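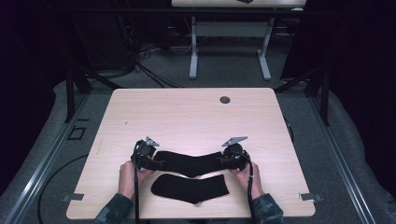

Last changed: 01/06/2021

The second sock was still flat on the table when Hortensia Llanos stopped talking.

"Cuff left, toe right," Gerrit said. "You had it. Now hold it there."

She held it. The grippers were heavier than they had looked when the club handed them out, and her wrists hurt. The robot would learn from whatever she did, including the shaking.

"How many more?" she asked.

"Twelve pairs."

"And then it can fold?"

"Then we find out what it thinks folding is."

Her grandmother had folded socks for nearly 13 years at the Skisotmont laundry, and had never looked down at them. Hortensia lowered the sock toward the other one and tried to look at the wall.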